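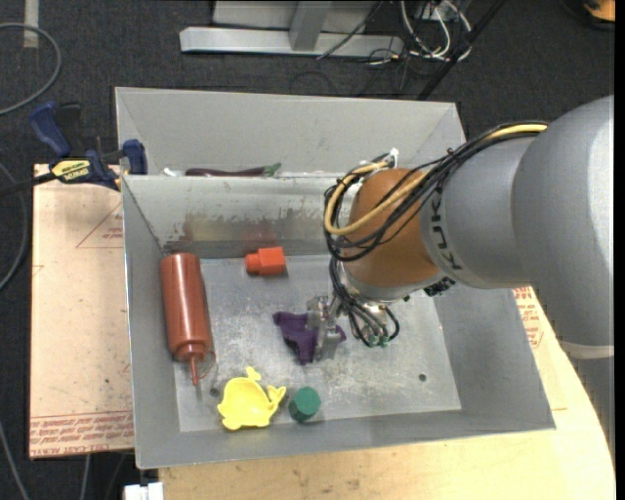

Magyar said the eggplant belonged in the front bin, and that the Prernimell list was plain on the point. Line 30: produce, plastic, one. Ilse checked. Line 30 read as he said. Line 122, added in September, assigned all produce to the rear.

She wrote both numbers on the Stuneo form and left the third box blank. The form required a third box. Magyar initialed it without reading, asked whether the yellow whale counted as a dish, and went down to Cesness for the other list.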